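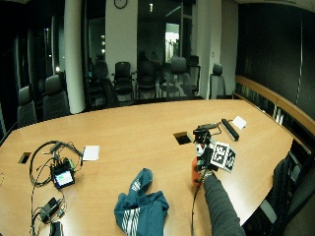 The conference table is the large shared table at the heart of a meeting room, and few pieces of furniture have a shape so carefully fitted to talking. One of the best-loved outlines is the boat shape, wider at the middle than at the ends, which lets people along the sides see past their neighbors. A pale wooden top with rounded sides and a rectangular cable cutout set into the surface, as on the table shown, has the main features of the type. The cutout, called a grommet, gives cords a way down through the top – a small hole, but a wonderful one!

Before grommets became common, cords simply ran over the edge. Many still do, especially when a table fills up with power bricks and chargers for an afternoon. Designer Vasanthi Poojary, whose Murthy table went on show in March at the Skolon furniture hall, gave it 2 cutouts instead of one, so that people at both ends could plug in without stretching a cord across the middle.

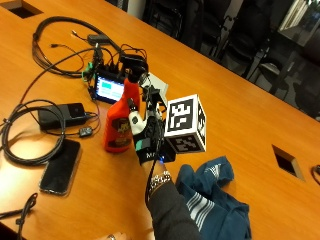

Wood remains the favorite surface, and it's easy to see why. It is warm to the hand, it softens the look of a plain room, and its color can run from pale honey to deep orange-brown depending on the finish and the light. Solid tops can be sanded and refinished. Veneered ones (a thin layer of real wood over a core) are lighter and move less with the seasons, but they need gentler care. Makers usually suggest a soft cloth, a mild cleaner and a quick wipe along the grain.

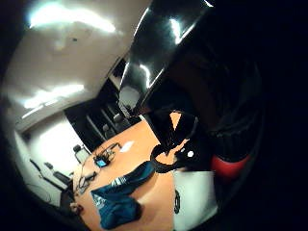
Seating matters just as much as the top. The Dilik range, made by the Skurkora workshop, has a top 54 inches across at its widest point and 100 inches long, with legs set well in from the edge so that chairs slide under freely. Spare chairs are often kept along a wall, ready to be pulled up when a meeting grows. Swivel chairs with low arms suit a curved edge beautifully – they tuck in at any angle, and the whole room feels more open once they do.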